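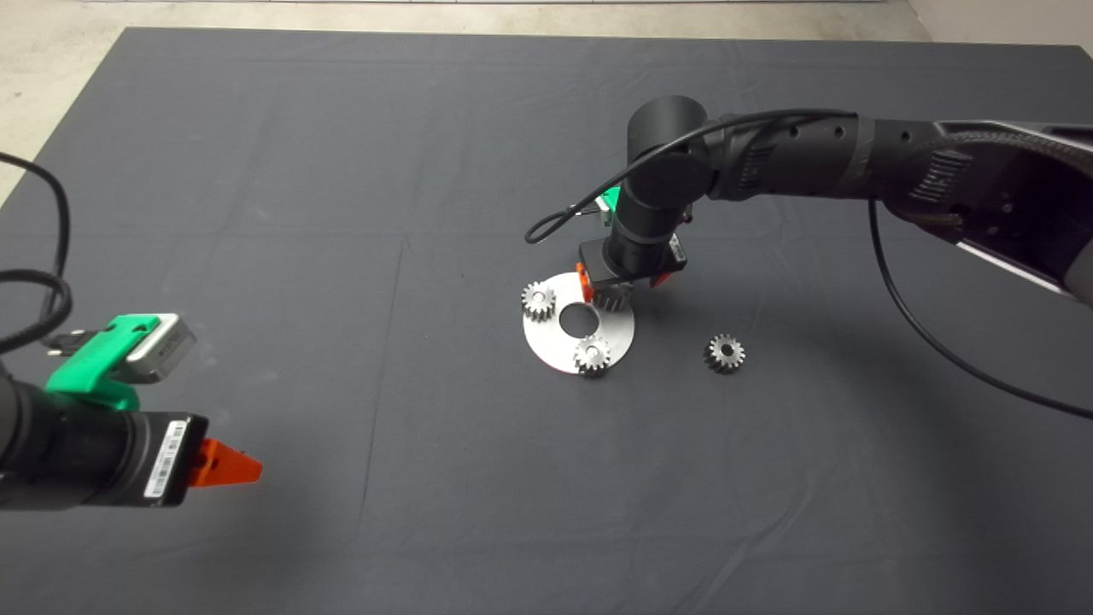

What do we mean by a planetary layout in this unit?
A central gear position with other gears spaced evenly around it, all carried on one flat plate.

Bench Unit 5: Spur Gears on a Round Plate
Course: Mechanical Assembly Basics, Grellurska workshop
Notes by Dorin Gavrilă, revised 2023-06-22

Read this before you come to the bench. It replaces the February sheet, which had the old gear sizes in it.

Each bench gets one round metal plate with a hole in the center, and a set of small spur gears. Spur gears have straight teeth cut parallel to the shaft. They run only on parallel shafts, and two of them mesh only if the tooth size (the module) is the same.

Laying out the bench

Spread the cloth over the whole table before any parts come out. Gears set down on a bare top tend to roll and pick up nicks on the teeth. Fold creases in the cloth are fine, but a thick fold under the plate will make it rock. Pull the cloth flat there and leave the rest.
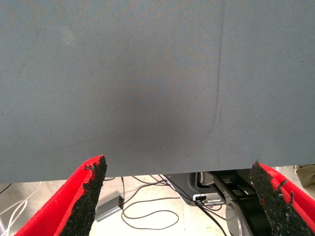
Woven gray-blue fabric with a straight lower edge.

Check the hem as well. If the cloth hangs over the front, don't lean on it or tuck it into your apron. One tug and the plate comes with it. The Grisen cloths are cut a little long for our tables, so let the extra hang at the back where there is room. 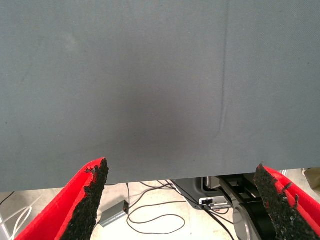 Small parts that leave the table usually end up under it, so look there first and tell the instructor if a gear has hit the concrete. A dropped gear goes in the reject tray even when the teeth look good.

Putting gears on the plate

1. Wipe each pin and put one drop of oil on it.
2. Hold the gear level over the pin and lower it straight down. Do not press.
3. If it stops partway, lift it off and start again. A tilted gear will jam on the pin.
4. Turn the gear by hand. It should spin freely before you add the next part.
5. When a tooth lands on a tooth, turn the gear you are holding slightly until it drops into mesh.

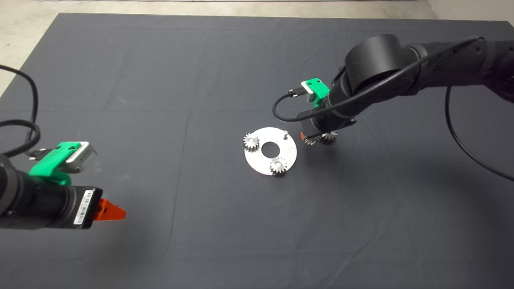

Two gears on the plate and a pin still open at the upper right.

Worked numbers

A driver with 14 teeth turns a gear with 28 teeth. Ratio = 28 / 14 = 2, so the larger gear makes one turn for every two turns of the driver. Swap the driver for one with 11 teeth and the ratio goes up to about 2.55.

For next time

Read the Surdu chapter on backlash and bring your Plistero worksheet with both ratios filled in. Show the division.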